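The Summer I Fell for Cucumbers Again

198 shares | 9 comments

My kitchen in Prevwood gets the afternoon sun, so by four o'clock in July I have zero interest in turning on the stove. What I want is something cold and crunchy, and for most of my life that meant a bag of ice and a bad attitude. Then I moved in down the road from the Kerekes farm stand, where cucumbers sit out in crates all season, and I came home one day with way too many of them (they were 80 cents apiece, I lost my head).

I had always treated cucumbers as filler. You know, the thing you pick around in a side salad! But a fresh one, sliced thick with flaky salt and a squeeze of lemon, is a whole snack. I started eating them standing at the counter. Then I started putting them out for company, and that's when I dug out my grandmother's tablecloth and began acting like a person who hosts.

My favorite way to serve them is smashed. Whack the cucumber with the flat of a big knife until it splits, tear it into chunks, salt it, and leave it in a colander while you find the rest of your ingredients. Rice vinegar, a little sugar, garlic, sesame oil, chili flakes if your guests can take it. I've brought that bowl to the Flado Street potluck three summers running and have never carried any home.

For tea I go the other direction – paper-thin slices, soft white bread, real butter all the way to the edges. My butter has to be so soft it's almost embarrassing. Old lace on the table, good plates, the works.

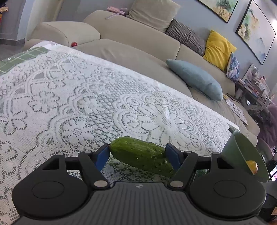
Do you have to peel a cucumber before you slice it?

Only if the skin is thick, waxy or bitter. Taste a thin slice from each end first, and if it's fine, just wash it well and leave the peel on. Stripes are a nice compromise when you're on the fence.

I'm trying pickles next, with dill from the pot on my back steps and a crock I found at the Plernar flea market. It has a chip in the rim and it weighs a ton, and I haven't decided where on earth it's going to live.

1381 views

Related stories
Cold Soups for Hot Kitchens
Caring for Your Grandmother's Linens
What to Do With Too Much Dill
A Potluck Table Without the Pasta Salad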